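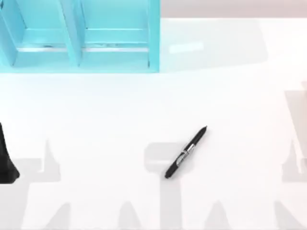

A pale blue shelf unit on a white top, my kind of colours

Questions I get about painting old furniture

Do I have to sand everything first?
Not to bare wood, no! I go over it lightly until the shine has gone, wipe it down and leave it overnight. If it's got that thick orangey varnish (you know the sort) I give it a bit longer.

Which primer do you use?
Whatever the shop in Bristau has in, as long as it says it sticks to laminate. I did a chest of drawers without any once and the paint peeled off in strips within 3 weeks.

How much paint will I need?
Less than you think. One small tin did both my bedside tables and I've still got roughly a third of it in the shed.

Brush or roller?
Roller for the big flat bits, brush for corners and inside shelves – and do the insides first, or you'll lean on your nice fresh sides.

When can I put things back on it?
It'll feel dry the same evening, but I wait a good week before anything heavy goes on. Books are the worst for sticking.

Can you paint something for me?
Sorry, I only do my own. Try Kvido Hrnčiar over in Skakance, he did my sister's wardrobe and she loves it.

Last updated July 2021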